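Notes from the Kitchen Table
8 Apr 2018

I've been meaning to write about sourdough for months now, and every time I sit down to do it I end up talking about something else (last time it was soup, and I'm not sorry). So this time I'm starting with the bread and I'm going to stay with the bread!

A bit of background for the new people. I started baking in February, after a weekend at my cousin's place in Pollholm where there was a loaf on the counter so good that I ate most of it standing up with cold butter. She sent me home with a jam jar of starter and one instruction, which was "feed it." Feed it what? How much? When? She's a lovely woman but she explains things the way other people leave voicemails.

The first month was grim. My loaves came out flat and gray-looking and heavy enough to hold a door. I baked four of them in a row like that, and my family ate them toasted, very politely, with a lot of jam. I blamed the flour, then the oven, then the water, then the weather, and I bought a bag of fancy stuff from the mill at Trarnberg that cost more than a decent lunch. It made a beautiful smelling brick.

What was wrong, of course, was that my starter was hungry. I was feeding it a spoonful here and there whenever I remembered, and it would puff up a little to be nice and then sulk. Now I give it equal weights of flour and water every morning when the coffee's on, and I wait until it has doubled before I even think about mixing dough. Some days that takes until noon. Some days in our drafty kitchen it takes until supper, and then I bake the next day and we all survive. 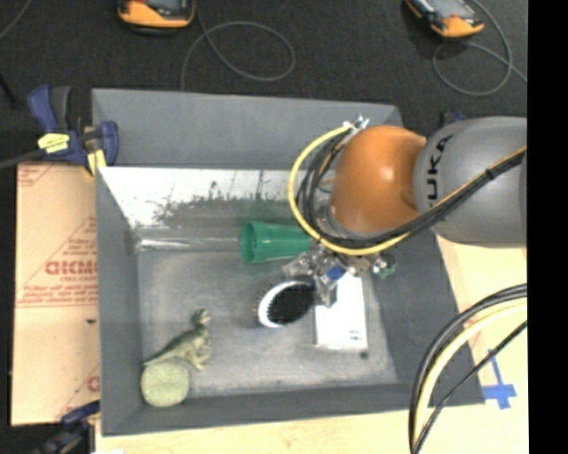

The other thing that helped was a scale. I resisted this for ages, partly out of stubbornness and partly from the memory of my grandmother throwing handfuls of flour at a bowl and getting perfect rolls every time. But she'd been doing it for sixty years and I'd been doing it for six weeks. So I got the cheapest scale on the shelf at Borkowska, and my next loaf rose. It rose! I called people into the kitchen.

My everyday loaf is a small one, and it goes like this. You need 356 grams of bread flour, 262 grams of water and a good big dollop of lively starter (I use 80 grams), plus a heaped teaspoon of salt. Stir it all together in the evening until there's no dry flour left, cover the bowl with a plate and go do something else for half an hour. Then wet your hands and pull one side of the dough up and over itself, turn the bowl a little, and do it again until you've been all the way round. I do that three times over the evening, usually between bits of whatever we're watching. Then I leave it out until it's puffy and wobbly, shape it into a ball, put it in a floured bowl and let it sit in the fridge overnight.

In the morning the oven goes on as hot as it will go, with my heavy pot inside. Twenty-five minutes with the lid on, about twenty with it off, and please let the thing cool before you cut it. I never do, but you should. The middle goes gummy if you rush it and then you'll write to me and say the recipe's no good.

I promised last time that I'd say something about slashing the top. I've tried leaves and wheat stalks and a sort of spiral that came out looking like a drain, and I've gone back to one long cut a bit off center. It opens up nicely and takes two seconds. A plain razor blade works fine, and so does a small serrated knife if razor blades make you nervous. They make me nervous, so it's the tomato knife in this house.

On the subject of discard, which is the bit of starter you take out before each feeding, I had more mail than I've ever had about anything. Pancakes won by a mile. Crackers came second, and I have a soft spot for those: 200 grams of discard, a big spoonful of melted butter, salt, whatever seeds are rattling around in the cupboard. Spread it thin as you can on baking paper and bake it low until it snaps.

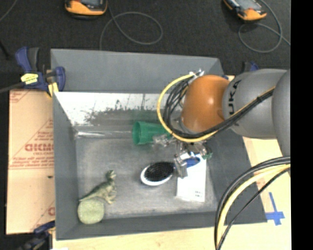 Ryszard Makowska wrote back to say that I'm far too gentle with the crackers, and that they want a hotter oven, rye flour in the mix and twice the caraway. He also thinks butter is a mistake and that sunflower oil keeps them crisp for a week, while mine go soft by the second day. He's right about the second day. I made a batch his way and they were very good, so I'm passing it on, though I kept the butter in half of them out of loyalty.

A few of you asked if you can get a starter going without begging one off a relative. You can! Flour and water in a jar, stirred and fed every day, and give it a couple of weeks. It'll smell odd in the middle of the first week (old sneakers, in my case) and then it comes round to something more like yogurt. Whole wheat flour gets it moving faster than white.

Or come and get some of mine. I'll be at the Vollstead swap table again this spring with a row of little jars, and you're welcome to one as long as you bring me back the jar. I've lost a lot of jars.

Next time I'm trying bagels, so if you have strong feelings about boiling them with honey or with malt syrup, write to me soon. I've already bought the malt syrup but I can be talked out of it.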